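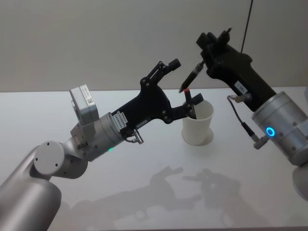
Jallex Riding Results

Results from amateur BMX and trials bike contests, kept as plain CSV files. Vsevolod Holovko started the set from his club's paper score sheets, and Nesrin Türkmen typed in most of the early seasons.

Contents

riders.csv — one row per rider, 3000 in all
events.csv — 40 contests, with venue and month
scores.csv — one row per run, linked by rider_id and event_id

Scoring

Each rider gets 2 runs and the better one counts. Penalty points are listed separately in scores.csv. A blank score means the rider did not start. A zero is a real zero.

Known problems

The Tuncer contest has no judge names. Riders who changed clubs may appear under two IDs — send corrections to Birsen Akbulut.

Updates

New results are added each May. Riders under 15 are listed by bib number only.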